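Galladitz Puts Wash Day Online With Clania, a Free Home Laundry Guide

Friday, May 1, 2020 - Hi, I'm Gleice Quintana, and I get to share some news I've been sitting on since December! Galladitz is opening up Clania, our free guide to doing laundry at home, and you can start reading it this morning.

I've worked with fabric most of my life and I still get the same questions at every family dinner. How full is too full? Can the cream things go in with the gray things? (Please don't. I've done it.) So we sat down and wrote the answers out, in plain words, for people with one machine and not much room around it.

There are 25 short chapters to begin with. My favorite is on plain pale cloth, napkins and pillowcases and that sort of thing, which everybody owns and hardly anybody sorts. Yanti Lumbantobing wrote the one on folding, and she is much more patient about corners than I am! Nearly 900 people read the early pages over the winter and wrote back to us, some of them at great length, and we fixed a lot thanks to them.

Clania costs nothing and you don't have to sign up. If you'd like to talk to us for a story, ask for Jeferson Bittencourt at the Galladitz press desk. He'll find me, I'm usually by the washer.

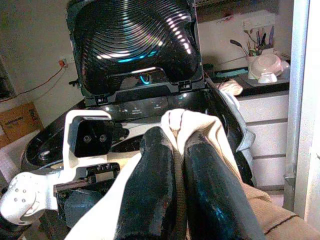
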